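Usdale Event Shuttle Counts

Boarding counts for extra bus and rail service on event days in Usdale. Last updated October 2, 2026.

Contents
240 trips, 11 events, one CSV file per event. Columns: trip_id, route, stop, scheduled, departed, boardings.

Known gaps
The May road race has no data for the Dukard stop - the counter was offline. Five trips on the Pistano line lack a departure time.

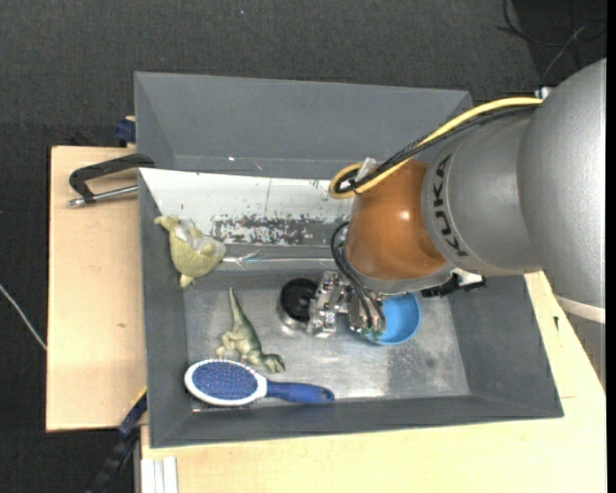

Route colors in the map files follow the Mamani style sheet, version 26. Extra service is drawn as a thick yellow line, close to the cable that curls over the KUKA arm, and regular service is thin gray. Change both in colors.txt before building the maps.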